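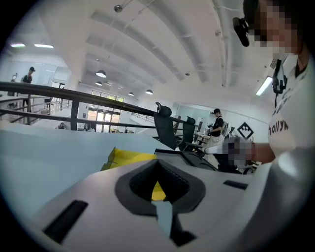 December 28, 2023. Open day at Drurum, upstairs floor

Best day I've had out of our own building all year. Benvinda Veloso got us onto the list back in June and then the date kept sliding, so I'd half given up on it. Esko, Hok-lam and I went over on the early train with two notebooks and far too many questions. Drurum does its gripper work on the open office floor, desks and mesh chairs and all, with no separate lab to be marched through, and visitors can stand right next to the people doing it. I got closer to the hand-held unit than I expected to. The part I kept going back to was the V notch in the middle of the housing, dark gray with a ribbed black lining, and those bright yellow parts showing through behind it. I've drawn it on the next page, badly. Our own jaws are flat and we've been fighting round handles with them for months!

Bukola Jibrin ran the morning session. She talks fast and takes questions in the middle of sentences, so these are out of order.

- The housing is on its third version. Version 1 had a straight grip and everyone's wrist gave out before lunch.
- They aim for 30 usable takes per person per session, then swap people. Longer sessions gave them more takes but sloppier ones, and they threw most of the extra away.
- A take is thrown out if the fingers leave view at any point. No repairs afterward. I like this rule a lot, and we should steal it.
- They write down the mistakes as well. Dropped cup, missed handle, wrong drawer: all kept, all labeled. Funmilayo asked me last month whether we should do this and I said no. I was wrong, sorry F.

There's a square black-and-white marker, turned up on its corner like a diamond, on the white wall near the desks. Esko spotted it straight away and wanted to talk about nothing else (he spent most of November on our marker sheets). Bukola's answer was to put them up large, put them where bodies won't block them, and then leave them alone. Ours get moved every time somebody needs the wall. Fix that first.

Then we each had a turn. The task was mugs from a tray to a rack, handle facing left. I was terrible for the first few and then something clicked and I didn't want to give it back. You stop thinking about your hand and start thinking about where the fingers are, and it happens much sooner than I'd have guessed. Hok-lam was better than me from the start, and neat about it too. He thinks it's because he slows down before contact and I don't. Bukola agreed with him, a little too quickly.

Success rate on their current mug policy: 69 percent over the last test batch. They put the number up on the screen without any fuss and then played the failures, which was the most useful part of the whole demo. Most of them were the same failure. The approach is fine, the fingers close a hair early, and the mug tips off the tray. We see the same thing with the Inham jaws and I'd been blaming the jaws. Now I suspect our closing signal is late in the log and the policy is learning the wrong moment. Esko isn't convinced. He says friction. We argued about it all the way home.

Afternoon was shorter, with a talk on cleaning up recordings, given by a visitor from Acuña. Good slides, hard to hear from the back. One thing to keep: they check time sync at the start AND the end of every session, with a single hard clap of the fingers. Costs a couple of seconds. We only do the start.

To do when we're back in the shop:
- Hok-lam: print a V insert for the left jaw, soft lining, try it on the round handles first
- Esko: fix the markers to the wall properly, then new calibration
- me: pull 30 of our old failures and look at the closing time in each one
- me: write to Benvinda, say thank you, ask if Funmilayo can come to the next one
- ask Vudent for a price on the softer rubber, small sheet only

Open question for anybody reading: does the angle of the V matter much, or just the depth? I forgot to ask. Bukola said to email, so I will, but if someone here already knows, write it in the margin.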